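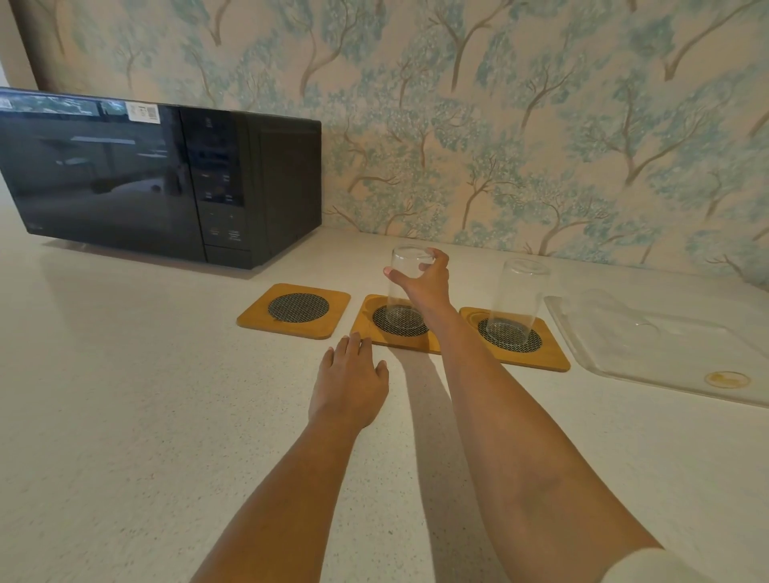

Precious Padilla told me that any kit claiming to teach a robot kitchen work should be tried on glassware first, before anyone gets excited about how nicely it folds a tea towel. I took that to heart, and it shaped most of this section.

4.2 Glasses, coasters and the Wivow kit

We had the Fliteo Wivow kit on loan through November, with the head camera, the small recorder that clips to a belt, and a year's access to their online service, which turns recordings of people doing chores into training material for a two-armed robot. Nothing goes on the hands. I liked that more than I thought I would, having spent a good part of the previous study pulling sensor gloves on and off and losing the little tabs that hold the wrist strap shut. With bare hands people simply get on with it, and they forget they're being recorded far sooner.

We collected 2,153 demonstrations over 33 chores, all on ordinary kitchen worktops. I won't go through every chore (the full list is in the appendix) but the coaster task gave us the most to argue over, so it gets the most room. The instruction read out to each person was short: put the glasses on the coasters. We said nothing about which hand to use, where to hold the glass or which coaster to fill first. Figure 2 is typical of what the service has to cope with. The glass in the right hand is so clear that the worktop and the mesh of the coaster show straight through its sides, and the other hand is doing no gripping at all, just lying palm down on the counter.

That resting hand caused us more bother than the glass did! The Wivow service labels each hand as "working" or "idle", and it is generous with "working". A palm on the counter near a coaster was quite often marked as a push, and a robot trained on those labels would dutifully reach out and shove things. We fixed it by hand in Dimaculangan, the labelling tool we already had, and I'd advise anyone buying the kit to set aside time for the same job. Fliteo's own label editor does exist — I just found it slow, and it kept jumping back to the start of the recording whenever I changed a label near the end.

Now for the glasses themselves. The service tries to draw an outline around every object being handled, and clear objects are where I expected it to fall over. It did better than that. While a hand was wrapped around the glass the outline held up well, I suppose with the fingers giving it something solid to follow. A glass standing by itself was another matter. Against the dark mesh of a coaster the outline tended to shrink down to the rim, and in the worst recordings it wandered off the glass altogether and settled on the coaster, which it then tracked very confidently. Patterned walls didn't help either. I'd half hoped a busy background would give the software more to work with, but the outlines were steadier in the plainer kitchens.

Anything see-through and flat lying on the worktop was missed nearly every time. For our coaster task that hardly matters, as the robot has no business over there, but I wouldn't want an arm sweeping sideways across a counter on the strength of that map. The Fliteo handbook does mention clear plastics, in one line near the back. I'd have put it on the first page.

We also ran a smaller comparison with the Gitell kit, which uses a camera on each wrist as well as one on the head. Gitell gave us better views of the grip, particularly where a forearm hides half of what's going on from above, and that happens constantly when someone reaches across from the right. Against that, people complained about the wrist straps, and two of them started lifting their elbows in a peculiar way to keep the cameras clear of the worktop. I'd sooner have natural movement with a bit missing than a full view of somebody being careful, though I know colleagues who would choose the other way round, and for very fine work they may well be right.

Would I buy the Wivow? For a lab that already has its own labelling set up, yes, and fairly cheerfully. The recorder never lost a file, the straps are comfy, and new people were ready to start after four minutes of instruction. For a lab hoping the service will hand over finished labels, I'd hold off until the idle hand problem is sorted. Training results for the coaster task, with and without our corrected labels, are in the next section.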